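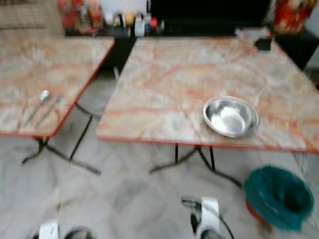

Figure 4.1 Two folding tables with marble-patterned tops, a round steel bowl on one of them.

Chapter 4
Surfaces That Pretend

Furniture sellers like the word "marble." It turns up in catalogs on tables that fold flat and go into a closet, and few buyers stop to ask what the word is doing there. The tops in Figure 4.1 are faux-marble laminate, cream with orange-pink veins and a red-orange trim. The pattern tells you about taste. It tells you very little about how a table will stand up to a dropped pan.

Sellers make larger claims. Jinance rates its folding table at 120 kilograms — spread evenly, on a level floor, with no one leaning on a corner. Dinner is rarely served that way. Alum promises 400 openings before the hinges loosen, and does not say who did the opening. Stöcker calls its top heatproof to 90 degrees, a figure that a pot of boiling soup will beat.

None of this makes a folding table a bad purchase. Crossed metal legs are an old design and a decent one. But a number on a box is a claim, and this chapter treats it as one. We begin with the legs, move on to the top, and leave the trim for Section 4.3, where the Gromen table and its 22-page manual get a closer reading.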